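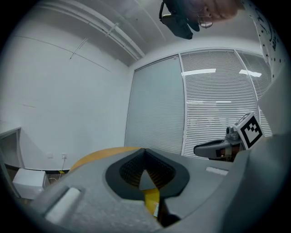 What's Going Up on Terkden Street

If you've driven down Terkden Street lately you've seen the orange fencing around the old feed store lot, and if you're anything like me you've slowed way down to try to read the sign through the windshield. I finally parked and walked over on Sunday. The sign says "Future Site of Jafri Court" and has a phone number on it that goes to a voicemail box. So I did it the long way and went to the planning counter at town hall.

Laiba Khattak was at the desk and she pulled the whole folder for me (thank you, Laiba, I know it was almost lunch!). Jafri Court is going to be 20 apartments over a row of ground floor shops, three stories total, with parking in the back off the alley. The permit for the foundation is already issued. The one for the building itself is still in review, and she thought July for that if the drainage drawings come back clean. 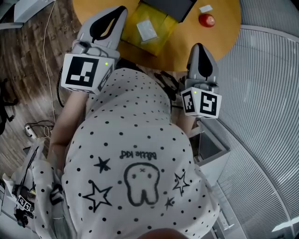 "Little kid" shirt, polka dots and a tooth with stars.

Now, the shops. The one lease I could confirm is Pellasport, the bike and running store that's been over in Nomcombe all these years. They're taking the corner space, 2,000 square feet, and keeping the Nomcombe store open too. I'm thrilled, because I've been driving over there every time I get a flat. The other storefronts are up for grabs. I'd love a bakery. My neighbor wants a hardware store and says so loudly.

The contractor is Kamran Arain, who also did the library addition, and he was nice enough to talk to me over the fence while a truck was backing up behind him. He says the lot was worse than it looked. There was an old concrete slab under the gravel and then a second slab under that one, and all of it had to be broken up and hauled out before they could dig footings. That's the banging you've been hearing at 7 in the morning. The banging is done, he says. The next noisy stretch is the concrete trucks, and those will come in from the alley side so Terkden can stay open both ways.

Parking was the thing everybody asked me about at the post office, so I asked. The plan shows 70 spaces, shared between the tenants and the shops. The street spaces out front stay, except for 5 that go away to make room for a loading zone and a crosswalk. I wasn't crazy about losing those, but I've tried crossing there with a stroller and I'll take the crosswalk.

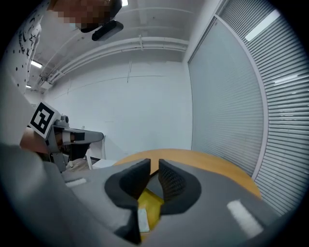
Gray grip and dark fingers, with yellow showing through the gap.

A couple of other things from the folder while I had it open. The brick is supposed to match the bank across the street, or come close. The big sycamore at the back of the lot is marked to be saved, and there's a fence drawn around its roots on the plan. I looked, and the fence is really there. The sidewalk on the lot side will be closed until the walls are up, so please cross at the light and don't cut through the bank drive-through like I did.

The folder is at the planning counter if you want to see the drawings for yourself. They're big, so ask for the table by the window.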